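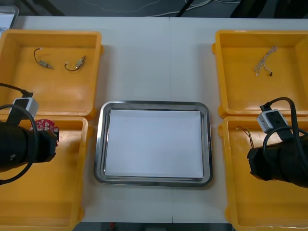 Adhiambo Mosoti asked after the last report whether the Fuditz kit could be judged fairly on cable work alone, and whether the rental should run past September if it could not. Both points are taken up in this report, dated Aug 25, 2025.

Work done. The two-arm station is set up at the Coughlan site with yellow part bins on both sides and a steel tray lined with white paper between them. Each arm carries its own wrist camera. Parts in use are short cable assemblies, wire bundles and a red circuit board. Mwangi Shirima ran 2347 transfers from bin to tray in the review period, and 93 percent were logged as complete.

Problems. Most failed transfers were with the thin wire bundles, which the grippers tend to pick up by one strand. Fuditz sent revised grip settings, and the failure rate on bundles fell but is still too high for unattended use. The setup guide leaves out the camera calibration step. We lost 2 days to this and have told the supplier.

Costs. Spending is within the approved amount. The support contract was billed for 23 hours, all of them used.

Next steps. Circuit boards will get a test series of their own, which answers the first point. On the second, we ask to keep the kit through the end of September. Domenica Berchtold has the supplier's quote for the extension and will send it with the expense sheet.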